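Robotics and Work, Unit 5 handout: Chores and Machines
December 16, 2019

5.1 Terms
A chore is a task with a loose goal state ("the counter is clear") and an uncontrolled start state. A shop-floor operation has a tight goal state and, usually, a fixture. Most working automation is of the second type.

5.2 Sorting and putting away
Tidying reduces to pick, carry, place, and a test for whether the item lies inside its region. Blocks and a marked rectangle are the standard reduced form. They remove deformable items, clutter and lids, and leave reach, grasp and the inside/outside test.

5.3 Two cases
Pletbridge: bin-to-tray transfer of one molded part. 3,424 cycles logged in February, 2 operator stops. Parts arrive in one orientation.
Wuslow: kitchen clearing in a test apartment. 20 item types, 50 trials per type. Most failures were at the grasp, with thin or wet items worst. See the Metwally report, section on plates.
The two sets of results can't be compared directly. The start states differ too much.

5.4 Placement test
Score an item as placed only if its whole footprint is within the line. An item touching the line is scored as out.
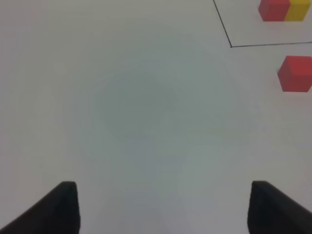

Can a machine clear a kitchen table without help yet?
Only under limits: known items, good spacing, and time to retry. In an ordinary home a person still has to step in.

Reading for Unit 6: Kiltutell notes, part 2.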